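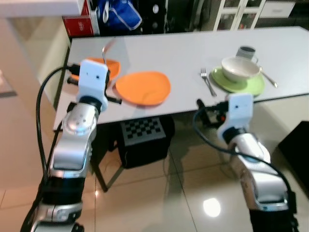
Mar 8, 2026

Dye notebook, madder again. I said I'd leave the reds alone until I'd finished the weld samples but Rosine brought in a bag of three-year-old root from her plot at Clesness and, well, I have no willpower at all.

Washed and chopped it last night, then soaked it overnight in the big pan. First water poured off this morning — brownish yellow, smelled like a wet shed. Kept it in a jar in case Gladys wants it for her peachy tones. She got a lovely one out of the first water in October and I've been jealous ever since.

Weighed out 200 g of root for 200 g of wool (the Nesberg two-ply, alum mordanted, skeins tied loosely this time!). Brought it up slowly over an hour and a half. I was aiming for 65 degrees and got to 71 before I noticed, as I was on the phone to Darragh about the bench rota. Turned it straight down. There's a brown edge to the red that I'm blaming on those few minutes, though Saoirse thinks it's our water and she may be right. She wants me to try a pinch of chalk in the next pot. Have put chalk on the shopping list, under string and more labels.

Skein 7 went in late and came out a soft brick colour. I like it best of the lot, annoyingly, and I didn't write down the time it went in. Somewhere after eleven? Gladys, if you were looking at the clock, please pencil it in here.

Exhaust bath is still a decent orange so I've dropped the silk scraps in to sit until tomorrow. PLEASE don't tip it out. Lid on, pan on the back ring, ring off.

Other bits: the small Fenora scale is drifting again, it gave me two different weights for the same skein, so use the old one. Pádraig has the Foley book at home (he's promised to bring it back, with the madder chapter unstained this time). Recipe card for today is filed as 828, with a snippet of each skein stapled on except the brick one, which is still drying over the sink.

Next go: same root, lower heat, chalk, and my phone in another room.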